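Fresh Fingers for an Old Arm
How one shop keeps a bottle-sorting robot in working order
25 Sep 2022 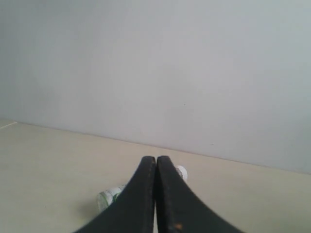 The fingers are the part of a robot that wears out first, and at the Skarlow repair shop in Findmont they get more attention than the motors do. The arm in the test bay handles small plastic bottles for a returns line, righting the ones that arrive tipped over. Before any work starts, the technician on shift takes a look through the wrist camera. The black fingers have faint tan flecks along their inner borders, and the edges are slightly worn. A white bottle lies on its side behind them, with the tips close to meeting. From that view the technician decides whether the pair gets cleaned or replaced.

Cleaning comes first. The arm is parked, power to the gripper is cut, and the fingers are wiped with a damp cloth and then a dry one. Marks that wipe off are dust and go no further than the cloth. Marks that stay are scuffs, and a scuffed finger goes on the bench under a lamp to be checked for cracks near the base, where the bending is worst.

Skarlow changes a pair every 3,000 grips whatever it looks like. The arm's last pair came off early, at 244 grips, after a badly seated screw let one finger lean. That one is still in a drawer at the front desk.

The swap takes 18 minutes if the screws come out clean. Old thread glue is picked out with a scribe, new fingers go on loosely, and the gripper is closed by hand until the tips line up. Only then are the screws tightened, a little on each side at a time. Tighten one side fully and the finger creeps.

After that comes the camera. New fingers sit a hair differently from the old ones, and the software has to learn where the tips are. The shop uses a routine it calls Vella, written in-house, which opens and closes the gripper at several heights and saves the position of each tip. If the two sides disagree, the job goes back to the bench.

Then the arm tries bottles. A bottle lying at an angle is harder than one lying square, and a pale bottle on a pale floor gives the camera little to go on except the label and the shadow. The test sheet asks for both kinds. Misses are written down with the bottle's angle, and a run of misses at the same angle usually points to the camera mount.

The sheets go into a binder by job number. This arm is job 271. Next in line is a Górecki unit with a stiff wrist, which will need the bay for most of September's last week.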